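The Town That Wants You to Stay for Supper

By Natalie Fairclough

By four in the afternoon the day trippers used to be gone from Pickering. They came for the lake, ate a sandwich on the grass, and drove home before the restaurants had their chairs down. Last September the town council voted to try something about it, and I have been back three times to see how it's going. I'm happy to report that I couldn't get a table.

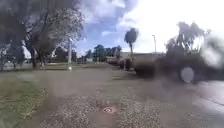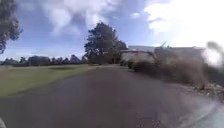

Trees, lawn and a path: two views.

The plan is called Supper Hours, and it's simple enough to fit on a postcard. Any restaurant, bar or food stand that stays open until at least nine gets its outdoor seating permit for free. The permit used to cost $111 a table for the season, which doesn't sound like much until you own a place with twelve tables and a broken dishwasher. The council also moved the last bus out of town from 6:40 to 10:15. Of everything they did, that bus is the thing people bring up first.

"I had servers who couldn't work dinner even if they wanted to," says Kelly Goodall. She runs Jelivano, a narrow dining room two doors up from the old bank, and she has gone from four dinners a week to six. Her smoked trout dumplings come in a broth so good that I asked for a spoon, then a second bowl. (She brought both without a word. I like her very much.)

Goodall was against the plan at first. She spoke at the hearing and told the council that free permits would fill the sidewalks with tables and leave them empty by eight. She still thinks the rules on music are too loose. But she has hired 2 more cooks, and her kitchen now takes orders until half past nine.

Down the hill, Giltia went the other way. It was always a breakfast counter, and the owners didn't want to give up their mornings, so they lease the room at night to a young couple who cook flatbreads under the name Loseo. Same stools, same coffee cups, completely different crowd! The lamb and pickled onion is the one to get. Go early – they make 100 rounds of dough a night and stop when it's gone.

Not everyone is thrilled. At the spring review, neighbors on the lake side complained about parking and about trash cans that were full by dinnertime. The council added a late pickup and capped outdoor seating at 60 chairs per business. A few of the bigger places grumbled about the cap, and one has asked for an exception. That request will be heard after the summer.

The hotel owners would like the program to run through winter, with heaters. The council hasn't said yes, and the bus money only lasts until the end of October. Goodall says she'll keep her late hours either way, at least until the lake freezes.

If you go, book Jelivano a week ahead and ask for the table by the window. For Loseo, just get in line.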